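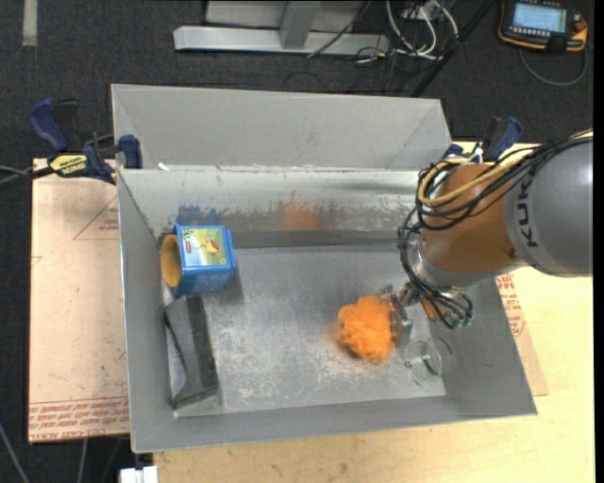 Page last changed: 7 May 2020

The Lodley Sprint

Réka Medve had the club's oldest kayak, a red one called Osto, and she had it because she was last to the rack. The rudder cable stuck. She worked it loose with her thumb while the others were already down at the ramp.

"Are you coming?" Da-eun Ki called.

"I'm coming."

It was 1000 meters from the bridge at Lodley to the buoy below the boathouse. Mi-kyung Yang, who coached the juniors, sat in the launch with a stopwatch and a bag of orange slices. She told them to keep left of the reeds and to stop drifting over the line. Jin-sol Jang drifted over the line. They all backed up and waited.

Then the whistle went.

Réka got a poor start. Da-eun's wash slapped against her bow and turned it, and she had to take two strokes on the same side to straighten out. By the reeds she was fifth. She stopped looking at the other boats and looked at the water in front of her own.

At 900 meters her arms were gone. She could hear someone breathing hard to her right and thought it was Jin-sol. The rudder stuck again, pointing a little left, so she leaned and kept paddling.

She crossed the line 3 seconds behind Jin-sol, in fourth place.

Mi-kyung brought the launch alongside and held out the bag.

"Your cable's stuck," she said.

"I know."

"You should have told me before."

"I thought I fixed it."

Réka ate an orange slice and dropped the peel in the bottom of the boat. Da-eun had won and was already paddling back up toward the bridge.

"Is there another one today?" Réka asked.

"After lunch. Take Jin-sol's spare boat."

"I'll stay in this one," Réka said, and turned it around.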